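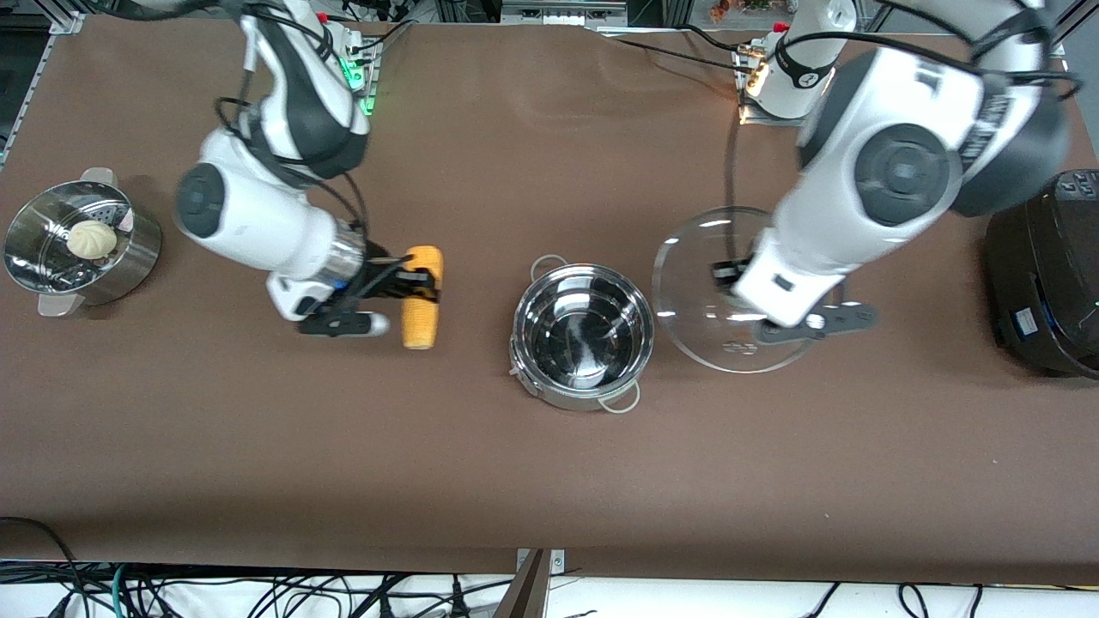
Corn in one gripper, glass lid in the other, open pot between them.

Two arms or one for a small kitchen test bench?
Posted by Sem De Haan

We want to try simple cooking jobs at our place in Privthorpe: lift a lid, put corn in a pot, that kind of thing. Condus wants 1,195 a month to lease the two-arm bench and 701 for the single. The salesman says two arms "pay for themselves." In what, corn? Has anyone here budgeted for one of these and not regretted it?

Print this question | E-mail to a friend

Griet De Haan
(no relation) Ask what the monthly price leaves out. Our quote from a different outfit skipped the grippers, the mounting frame and spare cables, and setup was another 800 on top. A single arm has to put the lid down before it picks up the food, so you need clear table space and more time per run. If you can live with that, lease the single for three months and keep a log of every stoppage. I would not sign past January on a salesman's word – get the return terms in writing.

Koen Cuypers
two arms, otherwise why bother

Lieven Wuyts
Bring your own pots to the demo. Glass lids and shiny steel are what I would want to see it handle, over and over, with your staff running it and the salesman out of the room. If they say no, you have your answer.

Print | E-mail this page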